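Week 6 – Two-Handed Tasks
Handout for the Thursday group, from Edit Illés

Welcome back, everyone! Last week you each did 17 runs with one gripper, and I was so pleased with how smooth they had become by the end. Now we add the second hand, and it will feel clumsy for a while (it did for me, and I've been at this since June).

Sit close to the table, rest your forearms if you can, and keep the printed cubes facing up toward the camera – a sleeve over a marker spoils the whole run. Start with both sets of fingers on the tabletop, one on each side of the object, and pause there before you move.

Boglárka Lakatos has the sign-up sheet for the next table slots, so do see her before you leave, and please bring your run notes with you next time.
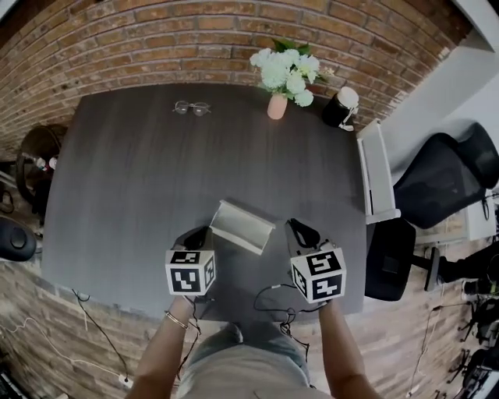
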